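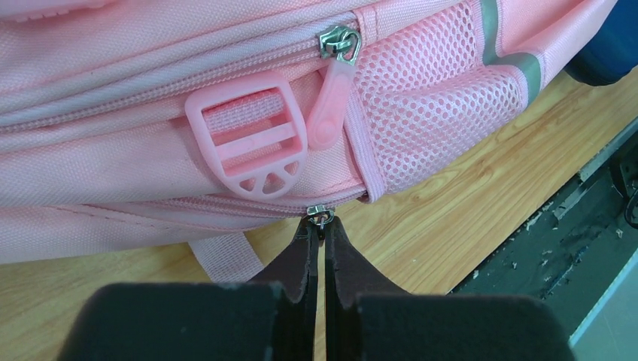
*Pink backpack on a table: front zip, strap adjuster and mesh side pocket.*

**Bag checkers and packers, seasonal, Rukis depot**

Ultside is taking on people to check, repair and pack school bags before the start of the autumn term. The work runs from the end of July until the last orders have left the depot. No experience is needed. If you have worked in clothing repair, a charity shop sorting room or a warehouse, please say so when you apply.

We collect used and returned backpacks, put them in order and send them to schools, which give them out to pupils. Last year we sent out 1,085. This year the target is 3,000, and the first 1,000 have to be ready before the schools go back. Bags have been coming in since May and the store room at Rukis is close to full.

**What the job involves**

Most of the day is spent standing or sitting at a table with one bag at a time. For each bag you will:

- empty every compartment and pocket, including the ones people forget
- run each zip from end to end and back again
- check that the pull tab is fixed firmly to the slider
- let the shoulder straps out fully through the adjusters, then tighten them, and look for cracks in the plastic
- feel inside any mesh pockets for holes and check where the netting is sewn in
- check reflective strips for peeling
- look over the seams, with most attention to the base and the tops of the straps
- wipe down or spot clean the outside
- fill in the tag and put the bag on the right rail

There are three rails: ready, repair and recycle. A bag with a missing pull tab or a loose binding goes to repair. A bag with a split base usually goes to recycle, but the buckles and sliders come off first and are kept for spares.

Anything found in a bag goes into a numbered envelope and is handed in at the end of the shift.

Packing is done in the afternoons. Bags are sorted by size, stuffed lightly with paper so that they keep their shape, and boxed with a pencil case, a water bottle and a packing slip. Full boxes are not heavy, but you will be moving a good many of them on a trolley.

**Repairs**

Two of the posts are for repairers. You should be able to replace a zip slider, restitch a strap end and patch woven nylon neatly. We have two industrial sewing machines and will show you how to use them, but you must already be comfortable with an ordinary one. Please bring or send a photograph of something you have mended.

**Hours and pay**

Shifts are from 8.30 to 1.00 or from 1.00 to 5.30, and you may ask for either or both. We need people who can manage at least four shifts a week. Full pay rates for checkers, packers and repairers are in the information sheet, which we will send you on request. Training on the first day is paid at the same rate as any other shift. Tea and coffee are provided. There is a fridge and a microwave, and the nearest shop is the one at the Asberg junction.

**You should be**

- aged 16 or over
- able to do careful work that repeats itself
- able to read and fill in a short form in English
- able to get to Rukis for the start of a shift (there is a bus stop at the gate and parking for bicycles)

The work room is on the ground floor with step-free access. The tables can be raised or lowered. Tell us if you need anything else set up differently.

**How to apply**

Write to Josué Holanda, Ultside, Unit 92, Rukis Depot. A letter of one page is enough. Tell us which post you want, which shifts you can work and when you could start. Give the name of one person we can contact for a reference, who should not be a relative. You can also hand your letter in at the depot office on any weekday morning.

We will invite people to a trial hour at the tables in place of a formal interview. You will be given several bags to check and shown how the tags are filled in. The trial hour is paid.

Posted 2023-07-12. We will fill the places as suitable people apply, and the notice will come down when all of them have gone.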